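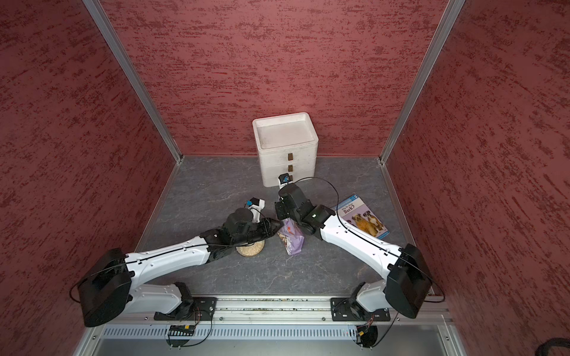

Breakfast provision in the Simões Building: dry goods, labels and the new drawer units

Residents will be aware that the self-service breakfast in the Simões Building was reviewed during the autumn term. The Catering Office received 319 completed questionnaires, and the thanks of the Office are due to everyone who returned one. The arrangements set out in this item apply from the first day of the spring term and will remain in place until the end of April, when they will be looked at again.

The review covered hot drinks, bread, fruit and dry cereals. Hot drinks and bread will continue as at present. Fruit is dealt with separately in the notice posted outside the dining room. The greater part of the comments concerned cereals, and in particular oats, which have become the most requested item at the counter and were on several mornings finished before half past eight.

Cereals and oats

Oat flakes will now be offered every day, including Saturdays and Sundays. They will be served from round metal bowls at the left-hand end of the counter, with a serving spoon provided for each bowl. Bowls are filled by the kitchen from the original bag at the start of service and again when required. Residents are asked to let a member of the kitchen staff know when a bowl is low and to leave unopened bags where they are. During the autumn a number of bags were opened at the same time, and some of the contents could not be kept.

Two kinds of oats will be stocked. The first is the plain rolled oat already familiar to residents of the building, which is suitable for porridge. The second is a mixed cereal sold in purple bags and intended to be eaten cold. It was introduced on trial in two kitchens, following requests from residents who had eaten similar products at home, and the response was favourable enough for it to be kept on. It is ordered through Pumis, together with the tea and the dried fruit, and is delivered once a fortnight. 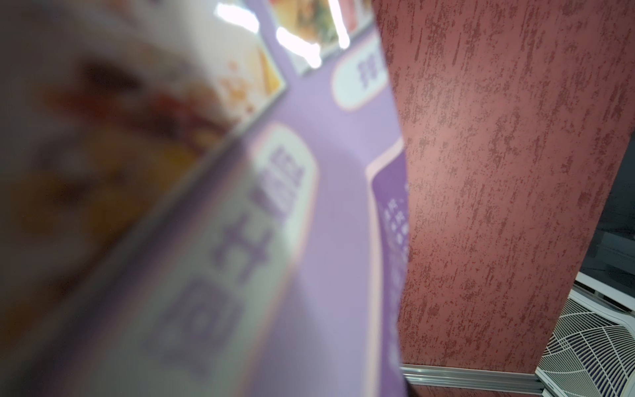 Purple packaging with food pictures on the front.

Several residents asked what the printing on the purple bags says. The packaging is in Chinese, and the Office accepts that an English card should have been placed beside it from the beginning. The large lettering on the front of the bag suggests serving the cereal with yoghurt or mixed into a salad, and a fruit salad is shown next to it. A small line beside the photograph states that the picture is for reference only. The bag should therefore not be taken as a promise of strawberries.

More importantly, the ingredient list on the bag includes white sugar and dried jujube, a fruit also known as the red date. Residents who avoid added sugar, or who have been advised against particular dried fruits, should choose the plain oats. A full English translation of the ingredient list and the nutrition table has been prepared by the Language Unit and will be kept in the blue folder at the end of the counter. The folder should not be removed from the dining room. A copy may be requested from the Catering Office by any resident who needs one for medical reasons.

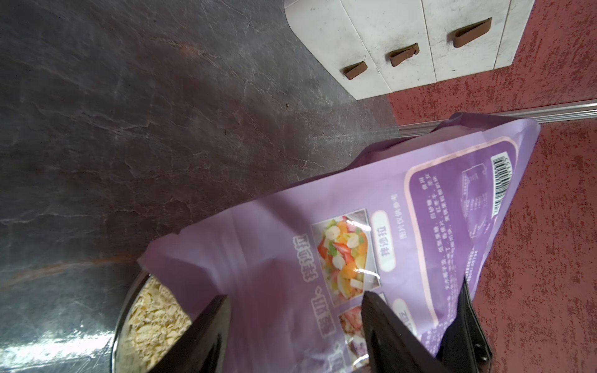

The open mouth of the bag over a metal bowl of oat flakes.

Filling the bowls

The following practice has been agreed with the kitchen staff and is printed for information, as residents on the weekend rota will also be expected to follow it.

The bowl should be washed, fully dried and placed on a level surface before the bag is opened. Oats left from the previous service are not to be topped up with fresh ones. The bag is opened along one end only, and the end carrying the ingredient list is kept whole for as long as the bag is in use. It should be held low over the bowl and tilted gradually — the flakes tend to gather in the creases of the film and then come out together. The bowl should be filled no higher than two fingers below the rim.

When the bowl has been filled, the open end of the bag is folded over twice and closed with a clip. The date of opening is written on the clip tag. Opened bags are stored upright in the dry cupboard, away from the kettle shelf, and are to be used within ten days. Any bag without a date will be discarded on Monday morning.

Oats spilt on the counter should be swept into the bin with the hand brush. They should not be wiped with a damp cloth, as this leaves a paste in the joints of the worktop, and they must not be returned to the bowl.

Drawer units

Small white plastic drawer units have been purchased for the building. Each has three drawers, one above the other, with a brown handle on each drawer front, and an open tray on top. They are intended for the shared kitchens on the upper floors, where there has been no proper place for clips, spoons, sachets and similar small items, and where these have tended to collect on the window sills.

The top drawer is for bag clips, tags and the marker pen. The middle drawer is for clean spoons and measuring scoops. The bottom drawer is for sealed sachets of sugar, tea and salt. Open food of any kind is not to be kept in the drawers. The tray may be used during breakfast for items in immediate use and should be cleared by ten o'clock.

Some of the units were obtained second-hand from the former stationery store at Sukent and show marks on the outside. They may be cleaned with warm water and a little washing-up liquid. Scouring powder should not be used on the plastic, and residents are asked not to attach stickers or tape to the drawer fronts, as the handles work loose when tape is pulled away from beside them. Faults should be reported on the usual form, giving the floor and the kitchen number.

Quantities and cost

The breakfast service in the Simões Building is planned for 120 residents. In the last full week of November the average attendance was 103, and orders for the new term have been set on that basis, with a small reserve of plain oats held in the basement store. The purple bags will not be held in reserve until the demand for them is better known. Should they run out before the next delivery, the bowl will be filled with plain oats and the card beside it changed accordingly.

There will be no increase in the breakfast charge. The cost of the drawer units, the bowls and the clips has been met from the sum set aside for small kitchen equipment. Questions about the charge should be sent to the Accounts Office and not to the kitchen.

Bowls and spoons from home

Residents may continue to use their own bowls. These must be carried back to the resident's room after breakfast and may not be left in the sinks or on the drying racks. Items left behind are kept for one week in the crate by the service lift. At the time of writing the crate contains several lunch boxes and a good glass jar with a cork lid, all of which may be claimed from the kitchen on any weekday before noon.

Further comments

Ms Tímea Deák, Catering Manager, will be available in the dining room on the first two mornings of term to answer questions about the new arrangements and to show the weekend rota where the clips, tags and folder are kept. Those joining the rota for the first time should attend one of these mornings. Comments may also be left in the box beside the tray return or made by telephone on extension 1473.

Residents of the Brarari annexe are reminded that their breakfast remains in the annexe and that the changes described here do not apply to them for the present. A separate notice will be circulated once the work on the annexe cupboards has been completed.

Catering Office, December 18, 2021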